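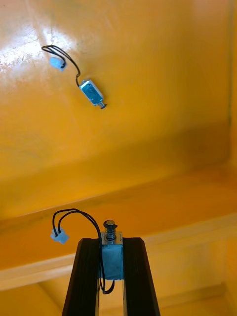

September 27, 2026. Visitor demo, Estidgate bench

Ran the handling cell for the Odum people, 17 visitors in two groups. Vinzenz Zaugg on the console, me on parts and questions. Same grasp settings as last week, force limit at 31%, no retuning between groups.

Solenoids first. Most of the questions were about the leads: how the planner deals with a plug swinging on two thin wires. Short answer, it doesn't model them. Grasp is planned on the metal body only and the approach height leaves room for the slack. Snorradóttir wants this written up before October.
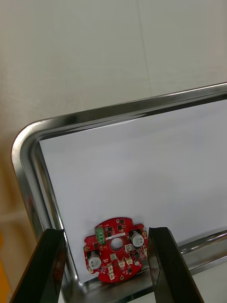
Boards are harder to grasp than the solenoids because of the outline. The planner assumes two parallel edges and the red board has none, only lobes and notches. Held upright over the paper-lined tray, it has the screw terminal up near one corner and a capacitor on the lower left lobe, so the fingers have to stay low and outside the parts. Vinzenz wants a second grasp candidate stored for it. Agreed.

To do: export log 1566, send it to Ximena Maldonado at Sekcombe. Check finger pads for wear. Shorten the intro talk to 7 minutes.

Last updated by: bench 2 account
Contact: Estidgate workshop desk | © Estidgate | Back to top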